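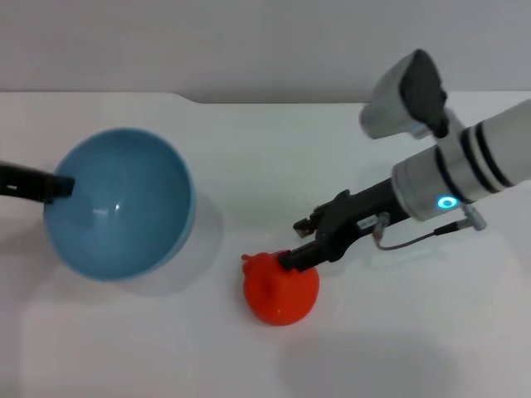

Play food is the most used thing in our playroom and also the thing I have the least idea how to clean. We run a drop-in session for under-fives in the hall at Doldale, and the fruit and veg get handled, sat on and chewed for two hours straight. Most of it is a Głowacki set that was donated, and the rest has come from all over, so some pieces are painted wood, some are plastic and a few I can't place. At the moment it all lives in the big light-blue bowl on the white table. The bowl is deep and you have to tip it to see what's at the bottom, so whatever is down there tends to get missed at wipe-down. The shiny orange-red one with the knob on top (I call it the tomato, the kids call it a pepper) is the favourite, and it gets far more mouthing than the rest because the knob and the stubby bit on the side are easy to get hold of. I've been using baby wipes and I doubt they do much around those bits. I'd like to know:

- what to wash it with that is safe for kids who put everything in their mouths
- whether I can do it all in one go or have to split it by material
- whether one big bowl is a bad way to keep it

There are 36 pieces if nothing has gone home in a pocket. The hall has a sink and a kettle but no dishwasher. We finish at noon and the next group is in straight after us, so I can't leave things out to dry for long.

Posted 4 December 2021 by doldale_playroom

kettle_and_cups

We had the same setup at the Skarville toy library and I did the washing for a couple of years. Split it by material. It's a nuisance the first time and then it's automatic.

Solid plastic with no holes can go in warm water with ordinary dish soap. Use an old soft toothbrush around stems, knobs and any join, then rinse well. Soap and rubbing does most of the work. If somebody has been sick, or a bug is going through the group, follow that with a disinfectant labelled for surfaces that touch food or mouths, leave it on as long as the label says, and rinse again if it tells you to. We only did that step when we needed it.

Painted wood shouldn't be soaked. Wring out a cloth in soapy water, wipe, wipe again with a clean damp cloth and dry it with a tea towel straight away. Once the paint starts to flake, take the piece out. We lost a nice wooden pear that way because somebody left it in the sink over lunch.

For the ones you can't place, treat them as wood. Check them for a squeaker hole or a split seam too. If you squeeze a hollow one and it puffs air, water will get in and it won't get out again, and that is where the black mould comes from. You can't clean it properly after that and it has to go in the bin. I would look closely at your tomato around the knob and the side bit before it goes anywhere near a sink of water.

The bowl is fine for playing out of. It's smooth, so it wipes clean easily. I wouldn't store damp toys in it though, as the ones underneath sit in whatever drips off the top. Take everything out at the end, wipe the bowl inside and around the rim, and put the toys away in a mesh laundry bag. Ours cost very little and you can hang it on a hook and take it home if it's still wet. With no drying time at the hall that's probably your best bet.

One more thing that helped was a "mouthed" tub. Any toy that has been in a mouth goes in the tub and stays out of play until it's been washed. Parents caught on quickly. It means that most weeks you are only washing a handful of pieces, with the whole lot getting done once a month. We did our last big one in November and it took 25 minutes with two people.

BazUllard

just chuck it all in the dishwasher at home, top rack. never had a problem

no_more_glitter

Please don't put the wooden ones in a dishwasher. I did, and the halves of a velcro watermelon swelled and never met up again. The plastic ones mostly survive, but check for a mark on the bottom first as thin ones can warp.

Agree with the mesh bag. I'd also have two lots of play food if you can manage it and swap them each session, so one lot is always at home drying. Doesn't have to be a big set. Ours is split between two bags and the kids haven't noticed any difference, apart from the favourite, which they ask for by colour. We ended up buying a second one of those.

Last updated: 3 weeks ago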